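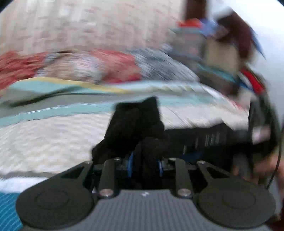 Gripper over the fabric, moving fast.

I gave up my storage unit in January. I had rented it since I moved out of the Rutherford apartment, at 59 dollars a month, and in all that time I went there maybe five times. When I added up the payments it came to more than 2000 dollars, mostly to keep a couch I never liked and boxes of school papers.

Mounir Erraji lent me his van and we did it in two trips. The couch went to Souad Saber, who had just moved to Cadholm and was eating dinner on the floor. The papers I sorted at home over a couple of weeks. I kept one folder. The rest went in the recycling, along with the manual for a printer I threw out years ago.

Closing the account took longer than emptying the unit. The office wants written notice, and the form is only at the front desk, which shuts at 4:30. I had to leave work early to sign it. They also charged me for the lock, and I'm still arguing about that.

I did find my good winter boots in there. I had already bought another pair, so if you wear a 43 and want some boots, send me an email.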